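Is the Clindar open day at Lollham worth it with kids?

Asked in: Days out and local events

My two (eight and eleven) saw a flyer for the robot open day at the Clindar building in Lollham and now I'm hearing about it at every meal. It's a 162 mile round trip for us, so before I commit I'd love to know what you get to see. Is it real robots doing things, or a lot of posters and a guy with a slide deck? Also, is there food, and can you park? The flyer says "booking advised" and doesn't tell you how to book. Thanks in advance!

3 answers

Answer 1 (marked as helpful by the asker)

I went to the one in February with my sister and her boys and we had a great time, so I'm going to say yes, with a couple of warnings.

You check in at the front desk, they give you a sticker with a time slot on it, and then you wait in the lobby until they call your group. Ours was 20 people. There's a short safety talk (stay behind the yellow line, no leaning) and then you go through to the big room where the arms are. The first stop was the Latuheru line, which moves boxes from one belt to another. Very fast, very loud, and my nephews were bored after maybe two minutes! I kind of liked it, but I also like watching the car wash.

The second stop is the one to save your energy for. They call it the Narley bench and it's all about picking up regular household stuff – packets, bottles, things out of a shopping bag. It sounds dull next to the fast one and it was the opposite. Everybody bunched up at the line and people were picking favorites. The woman running it said shiny packaging is harder for it than you'd think, and that her team had logged 1,163 picks that week. She took questions the whole time and didn't talk down to the kids at all. 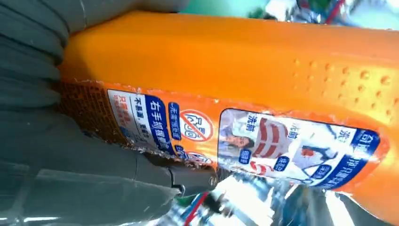
Get a spot on the left if you can, there's a pillar on the right and half our group spent the session peering around it. There's also a screen over the bench, but it's small and the grown-ups in front will block it.

Food was a coffee cart and some granola bars, so pack lunch. Parking is free but the lot fills up early. We ended up on the street behind the tire place and walked back. For booking, call the main number and press 3. The web form never sent me anything.

Would I drive as far as you? If the kids are already into it, yes. I'd plan something else in town for the afternoon though, the whole visit took us under two hours.

Answer 2

its fine. went last year, too crowded, they let in nearly 300 people over the day and the gift table ran out of the little keychains by noon. go in the morning

Answer 3

Can't help with the open day itself, but if it's the same building my company toured, the floor is concrete and there's no seating past the lobby. Wear decent shoes. They had ear protection in kid sizes when we were there, you had to ask at the desk for it.

Comment from the asker, June 15, 2021

Thank you all! Called and pressed 3 like you said, got the 10:30 slot. Packing sandwiches – and we'll head straight for the left side.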